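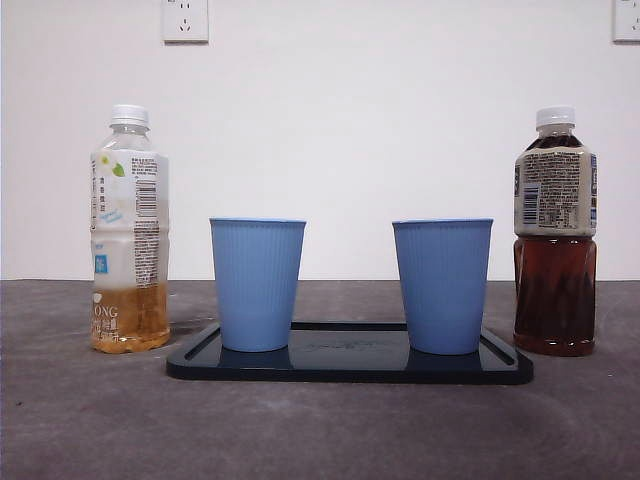

Come and drive our grippers for a morning (paid, no experience needed)

I'm looking for 16 people to help me compare two robot grippers this April, and I'd love some of them to be people who have never touched a robot in their lives. If you can pour a cup of tea you already know the task better than most of my colleagues' software does.

I run the small handling lab at Domex, up on the top floor of the Pugh building in Konomberg. We've got one arm and two grippers that fit on the end of it. The first is a plain two-finger one with rubber pads, which we've used for ages. The second is the Muvwood, our own design, with softer fingers that bend round whatever they're holding. I think the Muvwood is kinder to thin cups and worse with heavy bottles, but I've been staring at both of them for far too long and I want other hands on the controls!

What you'd be doing

You sit at the desk next to the arm and steer it with a handheld controller. The jobs are all tabletop ones: pick up a drinks bottle, move a ribbed blue cup off the tray and put it back, tip a bottle over a cup as if you were pouring (caps stay on for that bit, please – I've mopped enough tea for one year). Some bottles are nearly empty and some are nearly full, and that changes how they behave in the fingers quite a lot. You'll do everything with one gripper, have a break, then do the same again with the other. Half of you will start with the Muvwood and half with the old one.

After each round I'll ask you to fill in a short form and tell me what annoyed you. Swearing at the controller is fine and goes in my notes.

A session takes 55 minutes once you've had your practice go, and the practice is 10 minutes. Slots start at half past nine, and the last one finishes before lunch.

Who can take part

Anyone aged 17 or over. You need to be happy sitting fairly close to a moving arm, and able to use both thumbs comfortably on a controller. Glasses are fine. Left-handers, please do apply, I only had one last time and it made the results lopsided. If you've worked on either gripper before, I'm afraid I can't use you for this one.

What you get

A 17 pound voucher, your bus fare back, and biscuits. We record the arm's movements, the table and your button presses, and your name is kept apart from all of it. You can stop whenever you like and you still get the voucher.

How to apply

Fill in the short form on the Domex lab page and tick the mornings you can manage. Tell me if you play video games a lot, a little or never – all three answers are useful. I'll write back with a slot and directions to the side door, as the front one sticks.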